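Plugging a connector into a circuit board takes a factory worker a second or two. For a robot it remains one of the harder jobs on the line, and most plants that build small electronics still do it by hand.

A group at Valtirora, working with the parts maker Girnside, spent the spring on a narrower version of the problem. They wanted to know how much a robot could learn from one person's demonstrations, and how much of that would carry over to a board it had never been shown. The method is called Tlapale. It was trained on 800 demonstrations, all recorded since February.
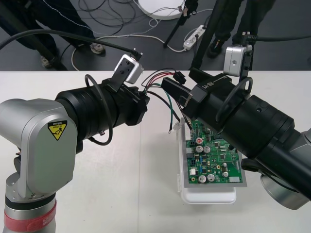 Wires are the main trouble. A rigid part stays the shape it was when you picked it up, but a cable bends, twists and pulls on whatever is holding it. Earlier systems tracked the whole cable and tried to predict where it would go. Tlapale ignores most of it and watches the plug and the socket. Each arm carries its own camera for this, mounted above the gripper, so the view moves with the hand. With the right gripper closed on a small black plug, the red, black and green wires behind it are treated as a load to be felt – something that tugs, and has to be allowed for.

On the boards used in training, the robot failed 2 times in 40 attempts. On a new board with its headers in different places, it failed 19 times in 40. The group says most of those misses were small errors in angle, and that the arms often pushed on when they should have backed off and tried again.

That is the next piece of work. A second program, Coster, will try to spot a bad insertion from the force at the wrist before any pins are bent.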